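Lurnberg Kitchen Cell

From the Stendia open reference on working robots

Not to be confused with the Lurnberg packing line, which shares the same building and some of the same spare parts.

The Lurnberg kitchen cell, known to the people who work with it as the kitchen table, is a two-armed robot workstation at the Proment workshop in Lurnberg. It is used for practicing household handling jobs: lifting lids, putting plates into a rack and taking them out again, hanging mugs, opening and closing small appliances. The cell is a modest affair as robot cells go, with two white jointed arms mounted along the back of a table, a plain wall behind them, and a changing collection of ordinary kitchen things in front. What has made it better known than its size would suggest is the care with which its upkeep has been written down, and several newer cells, the one at Zapata among them, have borrowed its maintenance notes nearly word for word.

Contents
1 Layout
2 The mat
3 Daily start-up
4 Laying out the props
5 Grippers
6 Cables
7 Common faults and repairs
8 The service log
9 The Zapata copy
10 See also

Layout

The arms stand on separate bases at the back of a white table, far enough apart that each can work its own half without bothering the other, and close enough together that both can get at the middle. Left and right are always given from the robot's own point of view, as if the robot were a person sitting behind the table and looking out over it. Somebody standing at the front edge therefore finds the right arm on their left hand side, and a good many new arrivals have spent a puzzled morning adjusting the wrong one. The notes suggest saying "robot's right" out loud until the habit sets in, and it usually does within a week or two.

Each arm ends in a two-fingered gripper. Power and signal cables come up from the base and follow the links toward the wrist, with slack left in loops at the joints. A small light low on the base housing shows the state of the arm. Green means the arm is powered and ready to take commands, and any other color sends the operator to the fault table in the controller manual.

The area in the middle that both arms can reach is called the shared zone. Tall things and things that need two hands are usually put there, or just beside it, and the controller keeps a slower speed limit for either arm whenever it enters.

The mat

A brown paper mat covers most of the tabletop. It does more work than one might guess. The bare white top is slick and rather shiny, and a plate nudged by a gripper finger will happily slide across it, while the paper holds things where they were put. It also cuts down glare, and pale dishes show up far better against brown than they do against white.

Paper wears, of course. It picks up creases where the oven is dragged, small tears near the back where the arms are wiped down, and after a time a general waviness that lifts the edge of a flat plate just enough to spoil a grasp. The mat is replaced whenever a crease can be felt with a fingertip. To change it, both arms are raised to the parked position, the props are moved off to the side, and the new sheet is laid from the back edge forward, smoothing toward the front. A strip of bare tabletop is left showing along the front. That strip gives a clean straight line to square the mat against, and it also happens to be a pleasant place to rest a notebook.

After a mat change the table height is touched off again with each gripper in turn. One thickness of paper makes very little difference, but people have been known to lay the new sheet over the old one, and two sheets with a trapped crumb between them make quite a lot.

Daily start-up

The start-up routine takes a quarter of an hour when all is well. The operator walks around the table first, looking for anything left within reach of the arms from the day before, then switches on the controller and waits for the base lights. Each arm is moved slowly through its joints one at a time, beginning at the base and ending at the wrist, and the operator listens as much as looks. A healthy joint makes a soft, even hum. A ticking sound nearly always turns out to be a cable tie brushing a housing, and a grinding one means stopping right there.

Next the grippers are opened and closed on nothing, then on a foam block kept for the purpose. The block is squeezed, lifted a hand's width, held and set down. If it droops or twists while it is being held, the finger pads want cleaning.

Last comes the lid check, which is everyone's favorite. The right arm is sent to hold the knob of the glass lid while the lid is still sitting on the navy pot. The knob is small, the glass is slippery, and the gripper has to come down nearly straight on top of it, so a wrist that is even slightly out of true will give itself away by tilting the lid or missing the knob altogether. The left arm, meanwhile, waits with its fingers open just over the plates in the dish rack, and the operator bends down to look across at the gap between fingertips and rims. When both arms pass, the cell is considered ready for the day.

Laying out the props

The props are everyday goods, and they are treated as part of the machine. A chipped plate is retired in the same way a worn belt would be, and its replacement is measured and entered before anyone uses it.

The usual kitchen layout puts the pot near the center of the mat with the mug tree a little in front of it, a wooden dish rack over toward the left arm, and the toaster oven on the right arm's side with its front turned in toward the middle. The rack is a low slanted stand that holds plates upright, and they are allowed to overlap, as they would at home. Plates of different colors are used so that an operator can say plainly which one is meant: the yellow, the light blue, the gray-white. One more plate is often laid flat on the mat in front of the rack for pick-up practice. A flat plate is a good deal harder to pick up than a standing one, having so little for the fingers to get under, and a raised rim helps.

Mugs go on the tree by their handles. It is worth giving each one a gentle push to see that it swings freely and settles again, for a mug caught crookedly on its peg will come away with a jerk and may take its neighbor along.

The oven is the heaviest of the props and the one most likely to creep. Its feet should be looked at whenever it is moved, and wiped if they have picked up paper dust. The door is opened and shut by hand once before the arm is allowed to try the handle.

Grippers

The fingers are black, which hides dirt wonderfully well and is the cause of much trouble. Pads are wiped each morning with a barely damp cloth and left to dry before the foam block test. Soap is avoided, as it leaves a film that makes glass and glazed dishes slip.

Pads are changed in pairs, never singly. The gripper has a cycle counter, and the workshop's rule is to change the pads at 3000 cycles or at the first sign of a shiny patch, whichever turns up sooner. The shortest life in the log is 1279 cycles, recorded during a long run of work with the mug handles, which have a hard inner curve that rubs at one corner of the pad. Since then the mug jobs have been shared out between the two arms.

To change a pad, the arm is brought forward to a comfortable height, the gripper is opened fully, and power to that arm is switched off at the controller. The old pad is peeled from the tip downward. Any adhesive left behind is rolled off with a thumb (a blade will score the finger, and the new pad will never lie quite flat over the score). After the new pair is on, the gripper is closed on a sheet of plain paper, which should resist an even tug along its whole width.

Cables

Most lost afternoons at Lurnberg have been cable afternoons. The cables run outside the links, so they flex every time the arm does, and the loops have to be generous enough for the arm's longest reach without sagging so far that they sweep the table when it bends low. The recommended way of setting them is to put the arm in its farthest stretch first, tie the cable there with a finger's width to spare, and then fold the arm down over the mat and see where the slack goes. If it hangs toward the pot, the tie nearest the elbow is turned outward.

Ties are snugged by hand and trimmed flush. A sharp tie end is unkind to sleeves and to neighboring cables alike.

Common faults and repairs

Fault 202 is the one most often met. It reports that a gripper has closed farther than expected, and in plain terms it means the thing it was meant to be holding isn't there. The cure is generally to put the prop back on its mark. If the fault comes back with the prop correctly placed, the finger zero should be set again.

Lid tilts when gripped. The usual causes are a worn pad on one finger or a wrist that has drifted. Swap the pads first, as that is the quicker job by far.

Plates knock together. The approach height over the rack is too low, often following a mat change. Touch off the table again.

Arm stops short in the shared zone. The other arm has not been parked properly and still holds its claim on the space. Park it and clear the claim at the controller.

Slow drift through the day. The joints warm up as they work, and positions set first thing in the morning may be a little off by the afternoon. Running the arms gently before the first check helps a great deal.

The service log

A paper log hangs by the controller, and a typed copy is made every December. The controller keeps its own record too, but it holds only the last 1024 events and a busy month will push the older ones out, so anything worth remembering is written down by hand. Entries give the arm, the part, what was noticed and what was done, in that order.

The Zapata copy

A second cell was built at Zapata to the same plan, with a slightly deeper table. Its operators kept the lid check and the foam block but moved the oven farther forward, having found that the arm could reach the door handle with a straighter wrist. The change has since been tried at Lurnberg and is listed there as optional.

See also

Parked position
Finger zero
Touching off
Stendia list of two-armed cells

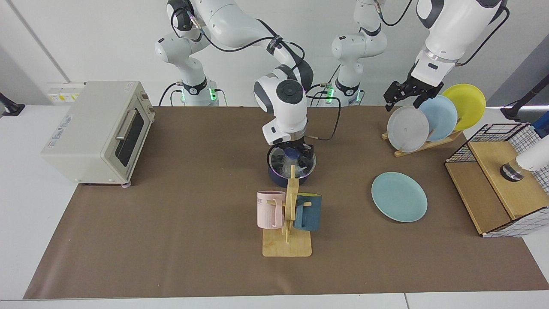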